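Chapter 3
Bread for the Whole Street: Baking and Sharing in Small Communities
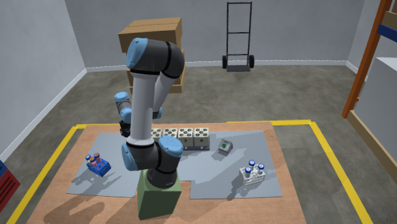

Figure 3.1 A robot arm on a green pedestal beside a wooden table (computer rendering).

When I was a student I rented a room over a bakery in Juhl, and I can still tell you what time the first trays came out, because the smell climbed the stairs at four in the morning and there was no sleeping through it. I mention this so that you know where my sympathies lie before we begin. I love bread, and I love the people who make it, and I will try to be fair to everyone else.

In the last chapter we looked at what families grew and kept for themselves. Now we turn to the food they made together, and in particular to the shared oven, which stood at the middle of village life in places like Homeck for longer than most of its churches. Few households there could afford the wood to heat an oven of their own. So the dough was mixed and shaped at home, marked with a family sign — a cross, a leaf, a row of thumbprints — and carried down the lane under a cloth.

An oven day was a long day, and a noisy one. The parish book for one April lists 824 loaves, along with a complaint that somebody's plum cake had been put in too early and had dripped over everything underneath! Children were sent to wait with the dough and came home with news. Marriages were discussed on that bench, and debts, and the proper amount of caraway, on which Homeck never did agree.

The historian Florian Lefèvre, whose account of the Roko valley we will read from later on, calls the oven "a parlor with a fire in it." I think that is a lovely way of putting it, though he is perhaps a little too kind to the oven keeper, who took one loaf in every batch as a fee and was not always modest about which one.

As you read, keep these questions somewhere near you:

Who decided the order of baking, and how were quarrels settled?
What did a family lose, besides bread, when it missed its turn?
Which foods at your own family's gatherings are carried in from other kitchens?

We start with the wood.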